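Ambridge citrus swap returns for another autumn

March 2023

If you have a backyard tree in Ambridge, you will know the feeling at this time of year – the branches are getting heavy, the neighbours have stopped answering the door, and there are only so many jars of marmalade one household can get through. Happily the citrus swap is coming back to the old Jekar hall in April, and everyone is welcome, tree or no tree.

Gudrun Ackermann started the swap 12 years ago with a card table and a bucket of lemons from her mother's place. Last year 208 households took part, and over 1081 kilograms of fruit went home with somebody new, which still makes her laugh when she says it out loud.

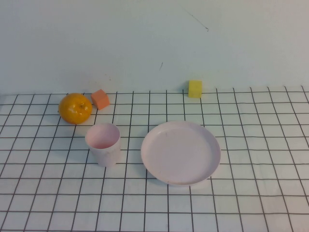 The early fruit should be ready in good time this year, after a mild summer and a decent soaking in February. Growers on the Brandão Road side of town are already picking, and Ching-wen Chang tells us her two oldest trees have never carried so much. Small, easy-peeling fruit is always the first to go, so if you have mandarins or something like them, with that warm orange colour and a bit of shine on the skin, please bring as many as you can spare. Leave a little stalk on when you pick and they will travel better in the box.

Arne Lindemann will be back with his pruning talk, which ran well over time last year and was enjoyed all the same, and the Cakeo bakery is sending down an orange and almond cake or two for morning tea. Gold coin donations go towards new gutters for the hall.

Doors open at 9 am. Bring your own bags, and leave your name with Gudrun at the library desk if you can lend a trestle table for the morning.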